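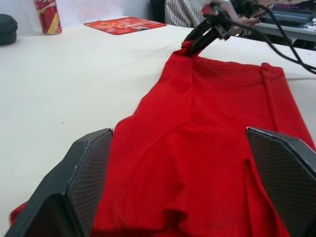 Photo: Jintana Khunthong

Red dye still bleeding after three washes

Posted by Panya S. — 15/05/2024

Hello all. In April I ordered 60 shirts from Sitthichai for our running club, all of them bright red. I washed mine three times at 38 degrees and the water is still pink. My white socks are now pink also. Is there a way to fix the colour at home, or must I send the whole order back?

rinex_fan
Vinegar. A cup in the last rinse, my mother did it always.

Rungnapa K.
I am sorry but I disagree with the vinegar. It can help with acid dyes on wool or silk. Cotton is normally coloured with reactive dye, and there the problem is loose dye which was not rinsed out in the factory. Wash hot, if the label permits it, and alone.

rinex_fan
It worked for us for many years.

Rungnapa K.
Perhaps the many rinses worked — the vinegar only kept them company.
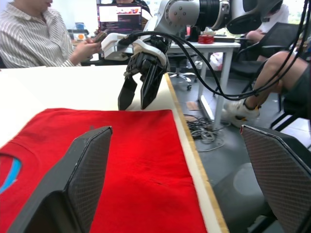 samer_sf
Before you wash anything hot, please think of the print. Plastisol can crack or become sticky with too much heat, and a water-based print can fade. On a red shirt with a blue graphic outlined in white, like the one here, I would watch the white line first, because loose red dye shows there before it shows on the blue. I turn such shirts inside out and stay at 38, with a colour catcher sheet, five times if necessary.

Panya S.
Thank you. The label says 40 maximum, so hot is not possible. I will try the sheets.

Apinya T.
Write also to the seller. With an order of 1000 pieces from Pradumau we had the same trouble and they took back the worst ones. Keep one shirt unwashed for comparison.

rinex_fan
I still say vinegar.

5 people found this thread useful | Share
Contact | © Fusitz Forum | Back to top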